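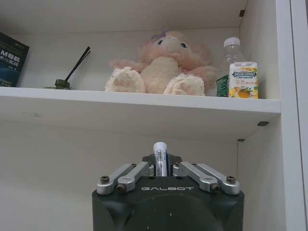 Ivan Demchenko, bench notes, Thursday, June 5, 2025

Shelf reset, try 7. The plan from the Onyshchenko side is that every small thing gets a fixed home on the white unit and goes back to it at the end of the day. I still don't buy it. We had the same plan in October and it lasted until people needed the desk.

The reed diffuser is my first complaint. It sits right by the books, so whoever pulls out the end one has a fair chance of catching the sticks. I asked for it to go somewhere else. I was told it "looks nice there." Fine. It's in the list as item 13, position unchanged, my objection noted.
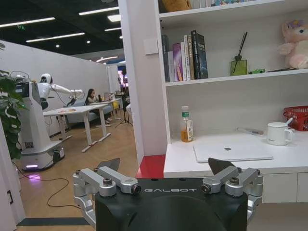
Desk level: laptop closed, mug with the spoon still in it.

Clunine's checklist says "desk clear" and has no line for mugs. Does a mug count as clutter or as in use? I wrote "in use" and expect an argument. The bottle with the green label has no entry either. Somebody please decide whether drinks are in scope before we print labels from Gestex again. Last order was 1476 labels and I'd guess most of them are still in the drawer.
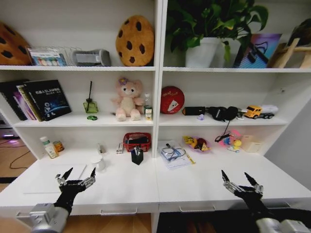

Soft things are where I think the whole scheme falls down. Plallumeck wants one bin for all of them, which sounds good until you try to get a lid on it. The pink bear takes up the middle of its shelf, and the two cookie cushions are up on the one above, so they already live in two places whatever the sheet says. I'd leave them alone and fix the sheet.

To do: ask about the mug rule. Move diffuser if I get a yes. Check drawer for labels.

Last updated: rev. 1785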